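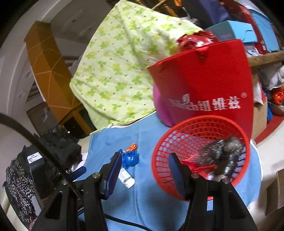
Part-time weekend host wanted, Klinhom Repair Room

Klinhom is a repair room above the old dye works in Pevwood. People bring us things that have stopped doing what they were bought to do, and we sit down with them and try to change its mind. Lamps, zips, toasters, one accordion (ongoing). We have outgrown the arrangement under which Thibault Collet answers the door, makes the tea and solders at the same time, and so has Thibault.

We are looking for a host for 27 weekends a year, starting in June.

What you would be doing

Greeting visitors, finding out what is wrong with the thing and sometimes with the day they have had. Writing it all on a ticket in handwriting that Didier Delorme can read. Matching people to a bench. Explaining, kindly, that the wait is an hour, and then explaining it again at the hour. Keeping the biscuit tin above the level at which menders become short with each other.

You would also close up at the end of each session, which means lights, windows, irons off, irons checked again, bins down two flights of stairs. There is a lift. We don't talk about the lift.

What we would like from you

You needn't be able to mend anything. A previous host could barely change a plug and was the best we ever had, until she learned to sew and defected to the textiles table. You should be calm with a queue, able to carry a sewing machine across a room, and willing to tell a grown man that his kettle is dead. Some French is handy, as several regulars swear in it.

Experience with children is welcome. Experience with people who have watched one video on clock repair is more so.

Pay and hours

£89 per session, two sessions a weekend, each five hours with a proper break. Travel within Pevwood is paid. Lunch is soup, made by Lionel Ferrand, who takes comments on it badly — we suggest you save yours until you have passed the trial month.

How to apply

Send us a page about yourself and a few lines on something you own that is broken and that you refuse to throw away. No CV needed, though we will read one if you have gone to the trouble. Write to Josiane Aubert, Klinhom Repair Room, 28 Plamell Street, Pevwood, or drop it through the door. The letterbox sticks. Push harder.

Posted Mar 2, 2025. We will reply to everyone, slowly.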